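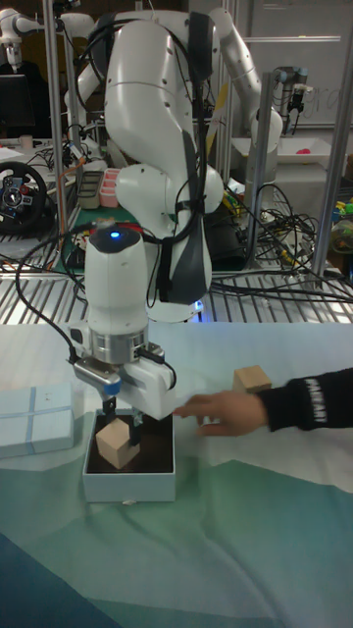

How often should the cables on a robot arm be looked at? On ours, every morning before power goes on, with a slower and more thorough check once a month.

That has been the rule on the box-and-cube cell since September, and it has changed how the cell behaves so much that I wanted to give it a full item in the newsletter. If you work at one of the other cells, please steal whatever is useful!

First, the cables. The harness is strapped along the outside of the arm, so every time the wrist turns, something has to give a little. Ideally that something is the loop of slack we leave near the gripper. When the loop is too short, the connector takes the pull. When it's too long, it swings around and snags. Our old habit was to strap everything down nice and snug while the arm was parked, admire it, and then wonder why the gripper dropped its connection the first time the wrist rolled all the way over. Now we drive the arm by hand to each of its far positions before the last straps go on, and we leave those last ones loose until the loop has been watched through a full turn. It adds a few minutes. I have come to like those minutes.

Next is the flange. The gripper bolts to the metal ring below the wrist, and the bolts get tightened crosswise in two passes, a light one and then the real one. After that we draw a paint-pen line across each bolt head and onto the ring. If a line has broken in the morning, the bolt has moved, and the gripper comes off for a proper look. We have caught this once so far. The drift in placing had been blamed on the software for 8 days – apologies to the Hivel crew, who were very patient about it and turned out to have nothing to fix.

Fingers are my favorite part, probably because the fix was so cheap. Ours close on wooden cubes, and wood leaves a fine dust that you don't notice until a cube starts to slip at the corner. We wipe both fingers with a lint-free cloth at the start and again at lunch. Please don't use the strong solvent from the Drurard cabinet on them. It cleans beautifully and then leaves the surface slick, and you'll spend your afternoon picking cubes up off the table. A barely damp cloth is plenty.

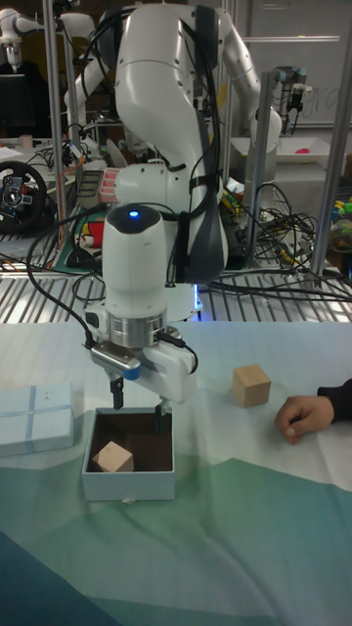 Then comes the height check, which I'd skip anything else before skipping. The table is covered with a cloth, and a cloth has wrinkles, and a wrinkle under a box lifts one side of it enough to matter when the fingers are heading down past the rim. We pull the fabric flat, set the box down, jog the fingers to just over the rim at low speed, and compare the reading with the one written in the log. If the two disagree by more than 3 millimeters we teach the point again. The limit used to be 7, and we chewed up a few box edges under that one.

Working next to the arm is part of the job on this cell, so the rules for hands belong on the same sheet. Reduced speed stays on whenever somebody is setting out cubes or moving a box. The stop button is tested each morning by pressing it while the arm is moving slowly, and the test gets initialed. If you need to reach near the fingers, say so out loud first, even if you think the other person is watching you. It felt silly for the first week and now I do it in my kitchen.

The whole routine lives on one page we call the Xu sheet, after the project it was first written for. There are 33 lines on it, and most take less time to do than to read. The new version has a bigger space for notes, and I'd love to see it used. "Sounded different at the top of the lift" is a perfectly good note. One very much like it led us to a rubbing strap before it wore through anything.

Still on the list: spare fingers (ordered), a better way to hold the slack loop than hook-and-loop straps, and moving the log over to Orkulus so the height readings can be plotted over time. I've been plotting them on paper, and you can see the cloth being changed as a little step in the line, which made my whole week.

Copies of the sheet are in the tray by the door. Write on them.

December 20, 2022

14 shares
3 comments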